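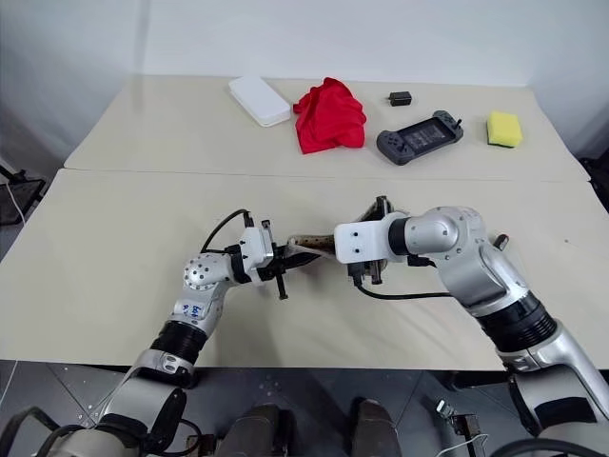
I have been turning over Hamish's question about the Sirnum observers all through the holiday, and I'm afraid this has come out longer than I meant it to, so do get yourselves a cup of something. My feeling is that the two governments have joined up their customs posts at Sirnum and called it a settlement, and I don't think the one follows from the other. You can push two tables together end to end, like the cream-colored pair in the photo, and have plenty of room to set things out on, but there is still a seam running straight across where they meet. In Sirnum the seam is the old ceasefire line, and the people living along it know exactly which side their well is on.

On 31st December, Hamish Dunstan wrote:
> I may be in a minority on this list, but I can't see the case
> for renewing the observer mission in February. There are 57
> observers in Sirnum, the shooting stopped long ago, and the
> trucks go back and forth from Brikusow every day. At some
> point the two sides have to police their own border. If we keep
> outsiders there forever, neither army will ever learn to pick
> up the phone and talk to the other one.
>
> The piece in Pace said much the same, and I thought it was
> fair. Has anyone got a reason to stay that isn't just habit?

Hamish, you are not in as small a minority as you think! I had two private notes over the weekend agreeing with you, and I agree with you myself about the phone. When I was in Brikusow with the church exchange, the liaison officer there told us he had never once spoken directly to his opposite number. Every message went through the observers, even one about a cow. (The cow got home, I'm happy to say, though it took four days and a good deal of paper.)

Where I part company with you is the timing. February is when the grazing permits are renewed, and that is the month when tempers have always gone up. The families on the north side winter their animals in the valley, and the families on the south side say the valley was promised to them under the first agreement. Both of them have documents. I have seen some of those documents, and as far as I could tell with my poor grasp of the language, both of them are right. To take out every observer in that very month seems to me like asking for trouble, when waiting until early summer would cost so little.

I also thought the Pace article leaned rather hard on the truck traffic. Trade is lovely and I am all for it, but most of those trucks belong to the Briko company, and Briko has its own arrangements with both armies. A farmer with a handcart doesn't. The woman we stayed with sells cheese on the far side of the line, and she told me she only crosses on mornings when she can see the white jeep at the bridge. I asked her what she would do if the jeep stopped coming and she said she would eat a lot of cheese.

So what I would like to see is something in between. Keep three of the posts open through the spring — the bridge, the valley, and the one by the school — and close the rest. Have the two liaison officers meet in person every week, with an observer in the room at first and then in the next room. If that goes well, I'd gladly sign whatever letter you want to write about bringing everyone home.

Does anybody know whether the draft of the renewal text has been put out yet? I looked for it before supper and only found last year's. If someone has the paragraph on local hiring I'd be especially grateful, as the interpreters are all Sirnum people and I have heard nothing at all about what happens to them.

A happy new year to all of you, and Hamish, thank you for starting this one off.

Warmly,
Lorna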